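Neleo Kitchens: Questions from Staff About the New Plating Stations

Last updated May 2, 2018

These answers are for everyone who works at the Ustbridge kitchen, on all shifts. Most of the questions came in through the box by the time clock or were asked at the March meetings. If yours isn't answered, give it to your shift lead or to Yesenia Lozano in the operations office.

What is being automated?

Tray and plate assembly on the cold side. Two-armed stations will take over part of the work of putting items on plates, covering them and moving them down the counter. Cooking, baking, cutting, receiving and dishwashing stay as they are.

How many stations are we getting?

2 to start. Both go on the cold line. Winlow, the company that supplies them, installs them and stays on site for the first month.

Am I going to lose my job?

No one is being laid off because of the stations. There are 54 people on the cold side across all shifts, and that number holds through the end of the year. If someone leaves on their own, we may not fill the spot right away. We are not able to promise anything past December, and we would rather say so now.

Will my pay or hours change?

Your base rate does not change. Hours stay the same for full-time staff. Part-time staff on the early shift may be offered a later start, since the line will not need as many hands before 6. You can turn that down and keep your current start time.

How do the stations learn what to do?

Winlow sets up each task on a computer first, with a simulated counter, simulated arms and simulated food. Mistakes made there don't cost us any food. Once a task runs well enough in simulation it gets tried at the Winlow shop, and after that on our line with a person standing by.
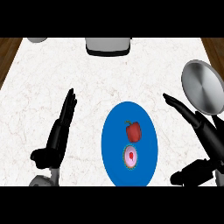 Our menu changes every week, so this never really finishes. Each new item has to be added and checked before the stations are allowed to handle it. Until then it is plated by hand, the same as today. Dušan Kolář keeps the list of approved items and posts it at the end of the line on the day the menu changes.

How fast are they?

Slower than you. The cold line put out 3,323 plates on its best day in March, all by hand. The goal for the two stations together with the people on the line is a steady 3,000 a day with less overtime. No one will be asked to keep pace with an arm, and plate counts from the stations will not be used in your review.

What will I be doing instead?

Some people will run a station: loading it, checking plates as they come off, clearing jams and stopping it when something looks wrong. Others will move to special diets, which has been short for a long time and which stays fully by hand. Ask Jhonatan Paucar if you want to be considered for either one.

Is there training?

Yes, and it is paid. It covers stopping and restarting, cleaning, and what to do about a dropped item. Sessions are in English and Spanish. Yurani Taipe has the sign-up sheet.

Can I work next to it safely?

Stay outside the yellow line while the arms are moving. Anyone can press the stop button for any reason, and you will not be written up for it — even if it turns out there was nothing wrong. Do not reach in to fix a plate. Stop the station first.

Who cleans it?

The station operator wipes down the arms and counter at each changeover. The night crew does the full cleaning with the power locked out. Winlow handles anything behind a panel.

Are we being recorded?

The stations have cameras pointed at the counter. They are used to find plates and food. Supervisors do not have access to them.

Is the Sotelo site getting these too?

Not this year.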